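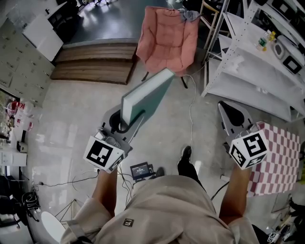
Two grippers, one in each hand

Re: [longpoem] Orerum, canto nine and the ferryman's speech

Hi all,

Answering the message about the ferryman, which made my whole evening. I've kept the part I'm replying to:

> I've now read Orerum twice, once in the Rutkowska paperback and once in
> the Vesteo online text, and the ferryman still bothers me. He talks in
> rhyme to the widow and in flat, unrhymed lines to the soldiers. Is that
> on purpose, or did the translator get tired? Also, my paperback skips
> from line 446 to line 448. Is there a missing line, or did somebody
> number it wrong?

It's on purpose, I'm sure of it, and it's one of my favorite things in the whole poem! The original does the same. Go back to canto three, where the ferryman first opens his mouth. He's alone with his boat and he rhymes, loosely, the way a person hums while doing chores. Then the tax collector comes down the bank and the rhyme stops dead in the middle of a couplet. You get "river" at the end of one line and nothing ever answers it. He does this every single time somebody with power over him steps into the boat.

So by canto nine, when he rhymes to the widow, we should already know what it means. He trusts her. She doesn't know it yet (she thinks he's making fun of her, and says so), but the reader does, and that makes the crossing so much sadder the second time through. With the soldiers he gives them prices and the depth of the water and that's all they get.

I used to think the widow was the weak part of the poem. She hardly speaks for the first 400 lines, and a lot of older introductions treat her as a kind of messenger who carries the ring from one scene to the next. I don't buy that anymore. Try reading only her lines, straight through all 20 cantos. They get shorter and shorter until the scene at the mill, and then she has that huge speech about the bread – and it rhymes! With his rhymes, the same sounds from the boat. I had read the thing for years before I heard it.
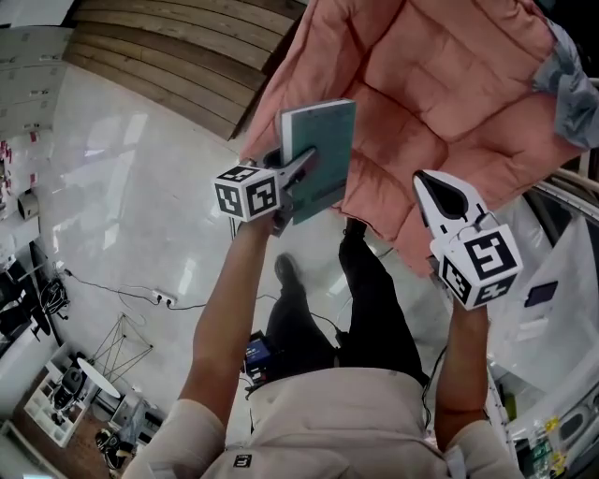
Teal-green cover, pink quilting beyond

On the skipped number: yes, there's a line missing from the paperback. Line 447 is in the Vesteo text, and it's the one where the soldiers' captain repeats the fare back to the ferryman. Small line, but without it the next one sounds as if the ferryman is arguing with himself. The total on the last page is still given as 1061, so the numbering is right and the line just fell out somewhere between the hardcover and the paperback. Pencil it in, there's room in the margin.

If you can get hold of the old Pornik school edition, do. The notes are fussy and the print is tiny, but it marks every rhyme in the boat scenes with a little dot, and once you've seen the dots lined up on the page you can't miss the pattern. My copy is falling apart at canto twelve.

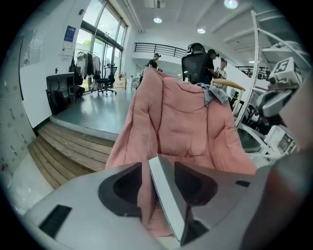 Should a first-time reader start with the prologue?
Skip it and begin at canto one. The prologue was added later and gives away who drowns, so it works better as something to read at the end.

One more thing for the group. Could we do canto fourteen in December instead of splitting it over two months? It's long, but the quarrel over the ring runs right across the spot where we'd have to stop, and I'd hate to leave everyone hanging in the middle of it. I'm also curious how people hear the innkeeper. I've always taken him for a liar, and a friend who read it this summer thinks he's the only honest man in the valley.

Has anybody compared the mill speech in the hardcover? I only have the paperback here, and after 447 I don't trust it.

Happy reading,
the list member with too many copies of Orerum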